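Visit notes, 11/25/24

I'd been promising myself a trip to Plendetti since August, and after two put-off dates and one very slow train I finally got there. They are a small software outfit with a long upstairs room, a good kettle and a practice kitchen that most of the staff seem to prefer to their desks. Kwok-wai Ho met me at the door, took my wet coat, and had me in front of the planning screens before I'd properly said hello.

Plendetti don't build arms. What they write is the layer in between – the part that takes camera views and a request such as "put the bread in the toaster" and turns them into motion the arm can follow. The planner is called Lasevix, and the perception side, which has a separate team and (I gathered) a separate opinion about nearly everything, is called Gurkitz. The two talk to each other through a shared model of the worktop, and most of my morning went on that model, as I kept asking questions and Kwok-wai kept being kind enough to answer them.

The toaster job is the one they like to talk about. A wooden slice stands in for the bread, and a slot leaves very little room for error, so the planner has to get the angle right well before the slice is anywhere near the metal. Lasevix tries up to 2,000 candidate paths for a single placement and throws most of them out early. On the run I watched the log for, 1,613 had gone before the slower collision check even started. I found that oddly cheering!
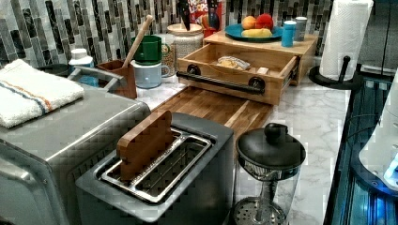 Does the planner need an exact 3D model of every object before it can start?

It needs a good model of the thing being held and the place it is going. Everything else can be a rough block with a safety margin round it, and the margin shrinks as the cameras gather better views.

After tea (and a very decent ginger biscuit) I was passed along to Latrice Thibodeaux, who looks after Gurkitz and has clearly given this tour before, though she was much too polite to hurry me. Her trouble is shiny surfaces. Brushed steel and glass give depth readings full of holes, and for a long while the software filled those holes with whatever lay behind them, so that the planner would cheerfully send an arm through the front of an oven. Now a hole counts as solid until a second view says otherwise. It makes the arm more timid, and she would like some of the speed back, but she'd sooner have it this way round.

We talked for ages about the view from overhead. It is lovely for telling where things are on the worktop and not much help with how tall they are, so Gurkitz keeps the flat outline from above and borrows height from the side cameras. Latrice showed me how a plain board on pale marble comes out – a clean edge all the way round – and then how a cable spoils the next outline along.

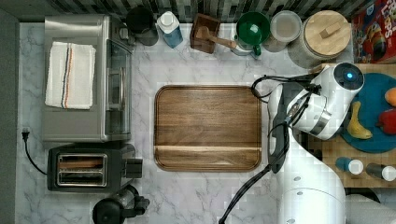
*The worktop from overhead, with the board in the middle and the arm on the right.*

Last of all came containers, which I'd expected to be the dull bit and enjoyed the most. The team use a scoring tool called Yeh, and it gives every planned grasp a mark out of 100 before anything is allowed to move. A small block near the wall of a box scores badly from most directions, as the fingers need space on both sides of it. Yeh then suggests 3 other approaches, and the planner picks between them or asks for another look. Kwok-wai had come back by this point and the pair of them fell into a friendly argument over whether nudging the block away from the wall first should count as one action or two. I left them to it and ate another biscuit. 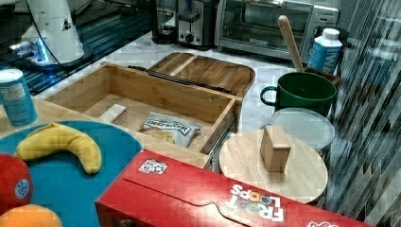 *Open bamboo box, with a small block by the inner wall and a snack bag near the front corner.*

I came away with a notebook full of arrows and an invitation to return once the new Lasevix release is out. If you go, take the earlier train, and ask Latrice to show you the old depth maps with the ovens missing.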